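Progress report to the Kurnville Fashion Fund
August 5, 2024

Work on the Predari evening wear collection is on schedule. Of the 62 looks planned, all but two have been cut, and fittings began in May. Toprak has delivered the silk for the gowns – the second batch came in a slightly darker red and we have kept it for linings.

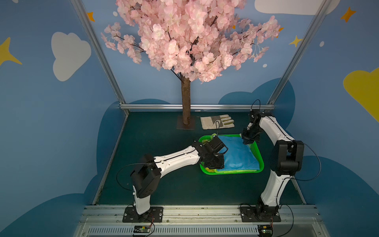

Ticket sales for the runway show stand at 198. Furanard has agreed to lend shoes for the models but has not confirmed sizes, and we need these before the final fittings. Hair and make-up costs are higher than budgeted. We have covered the difference from the printing budget and are not asking for more money at this stage.

Still to do: seating plan, music licence, press invitations.

2 shares
0 comments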